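Trinmont wooden blocks, set of 84, bought in Jumcombe

I bought this set in December for my daughter, who is 2 years old. The price was $84 less a small discount, and I waited five days for the parcel. I was afraid the colours would be too strong for our living room, but now I like them.

The paint is smooth and has no smell. After two months of daily play the corners have only small marks. My neighbour has the Niko set, which costs less, and there the colour came off on the first weekend.
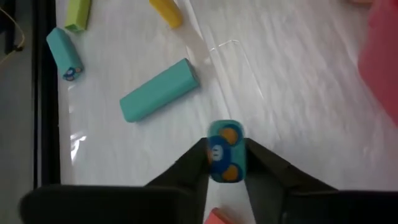
What I do not like is the bag. The string is too short and the cloth is thin, so I moved everything to an old biscuit tin. Also the booklet is only in very small grey letters. I wrote to the shop, Olivares Toys, and they answered the same evening and sent me a bigger copy by email, which was kind.

My daughter mostly builds a tower and knocks it over before breakfast. For a flat with neighbours downstairs I recommend to put a rug. I give four stars out of five.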